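The receipt printer has won again

I sell tea, mugs and a shelf of greetings cards, and somehow I have become a person with views on till hardware.

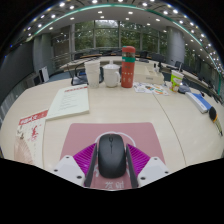
Do you need a special receipt printer, or will any old office one do?

Get a thermal one made for tills. An office inkjet will give you a lovely A4 page for a single box of Assam, and it will take its time over it.

I found this out in November, with a queue, on the evening the old till died. The replacement is a Kasetti, bought second-hand from Konrad Bielecka when her café moved to tablets. She threw in the cash drawer and wished me luck in a tone I should have listened to.

The drawer opens when the printer tells it to. There is a little cable between the two that looks exactly like a phone lead and is not one, as I can confirm after plugging in a phone lead. If the printer sulks, the drawer stays shut, and you give a customer their change from your coat.

Mine sulked for 18 days. Stirora, who make the software, said it was the driver. Itel, who sold me the paper, said it was the software. Sławomir Krajewska from the bike shop next door came round, turned the roll over and printed a perfect receipt. Thermal paper only has the coating on one side. I had a doctorate's worth of driver settings written on the back of an envelope by then.

Other things I now know. Scratch the paper with a fingernail and the side that goes dark is the side you want. Receipts left in a sunny window fade to nothing, so photocopy any you need for a warranty. A box of 200 rolls is a lot of box. Set the software to ask before printing, as most people buying one card don't want a receipt as long as the card.

The barcode scanner is next. It currently reads every mug as Earl Grey, 3 for 2, and sales of mugs have never been better.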